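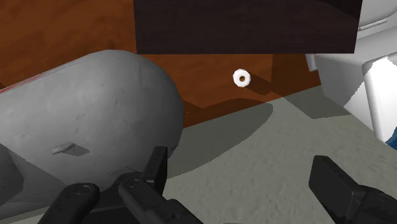
benedetti_sim

Gripper stops short and closes on nothing, only in one of my rendered rooms

Posted 2025-01-24 in Simulation and Grasping

Hi all, long-time reader, mostly a lurker. I've been building little household scenes in Lallar and running a pick policy in them from the gripper camera. The job is as dull as it gets: go get the small white ring, close on it, lift it, done. In my other rooms it does fine. In this one it fails nearly every time and I'm going a bit nuts.

What happens is the arm comes in with the fingers wide open, heads the right way, and then stops over the carpet well before it gets to the ring. The fingers close on air. Then it lifts, very proud of itself, and the episode gets logged as a finished grasp. The first time I saw that in the log I thought it had worked! I only caught it when I replayed the run.

The view above is from the approach, before the fingers close. The ring sits just under the lower edge of the dark brown furniture, and to me it looks like it's floating. I placed it by typing in coordinates, so I'm willing to believe I put it somewhere silly. But it's supposed to be resting on something, and if I drop a ring into a different room with the same steps it lands on the floor like it should.

Things I've tried so far:

Ran 20 episodes with the lights as they are. It missed on 11 of them by stopping early, and most of the rest ran into the big gray thing on the left on the way in.

Turned the finger force up. No change, which I guess makes sense if there's nothing between the fingers.

Swapped the carpet texture for a plain one. Maybe a tiny bit better? I didn't run enough to say.

Restarted everything, twice, with feeling.

The part that worries me is the collisions. When it bumps the gray object the arm doesn't stop, it keeps pushing until the time limit. I was hoping to try this policy on a real arm at the end of January and I don't love the idea of it doing that to an actual piece of furniture, or to me. Is this a bad scene, a bad policy, or bad settings? I'm on the stock Hilteo depth module if that matters.

haduvport_refugee

Had almost the same thing last winter, so let me save you some evenings. I think you have two or three separate problems and they're hiding each other.

First, the ring. Look at where the shadow is. There's a long dark one running off to the lower right of it across the wood, and I'd want to know what is casting that before I trusted anything else in the room. If the ring really is hanging in space, your depth module may be placing it on whatever surface it thinks it belongs to, and the arm goes to that spot instead. Stopping short over the carpet would fit. To check, pause the sim, print the ring's pose, and then print the pose your policy thinks it's chasing. If those two don't agree you can stop blaming the fingers.

My bet for why it floats is a leftover collision shape. When I imported furniture into Lallar, one of my tables came with a big invisible box around it, so small parts sat on the outside of the box, in midair, looking ridiculous. Turn on the collision view and see if the dark piece has a box that's fatter than what's drawn. Mine stuck out by 5 centimeters and I had stared at that table for days. You might also check that gravity is on for the ring itself, because objects placed by hand can get saved as fixed. Mine weren't, but a coworker's were.

Second, the success check. Please don't let it call a grasp good just because the fingers closed and the arm went up! Check the finger gap after closing. If they went all the way shut, there's no ring in there. And check the ring's height after the lift as well as before, since a ring squeezed against the outside of a fingertip can fool the gap test. Then go back and rescore your older rooms, because I'd bet some of those passes are junk too. Sorry.

Third, the pushing. I would not put this on a real arm in January, or any month, until it stops on contact. Somewhere there should be a limit on how hard it can push before it quits and backs off. In my setup it was turned off by default in the sim so that training wouldn't get interrupted all the time, and I had carried the same file over to the hardware. I found out when the arm leaned on a cabinet door. No one was hurt and the hinge got replaced, but I had to reach past the thing to hit the stop button, and I think about that more than I'd like. Put the button where you can get to it without reaching in, run slow, and test the stop on a cardboard box first.

tapeandzipties

just make the ring bigger? worked for me. also try darker fingers or lighter ones, sometimes the camera gets confused by its own gripper

carpet_noise

I'd skip the bigger ring, it only covers up whatever is wrong. The gripper masking idea is worth a look though. Your fingers are matte black and they come into the bottom of the view from both sides, and there's a wide shadow on the carpet leading over toward the right one. In my runs the model had learned "dark patch near finger" as "part is here, close now," and it would shut early any time a shadow fell in the gap. Plain carpet didn't fix it for me, and it may not for you. Killing the shadows did, right away, so that's a five-minute test. Leave everything else alone and run it with shadows off.

If the early stops go away, don't leave the shadows off for good. I moved the lamp around at random instead and retrained on 40 extra episodes per room, and after that it mostly behaved. It still doesn't like anything bulky close on the left. I never solved that one, I just started the arm from farther back.

benedetti_sim

Thank you both, this is so helpful. Collision view is on and YES, the dark piece has a giant box around it, way out past the wood. I shrank it and the ring dropped straight down. Haven't done the shadow test yet. The success check is getting rewritten tonight, and the real arm is staying unplugged until the contact stop works. Will post again when I've rescored the old rooms, which I'm kind of dreading.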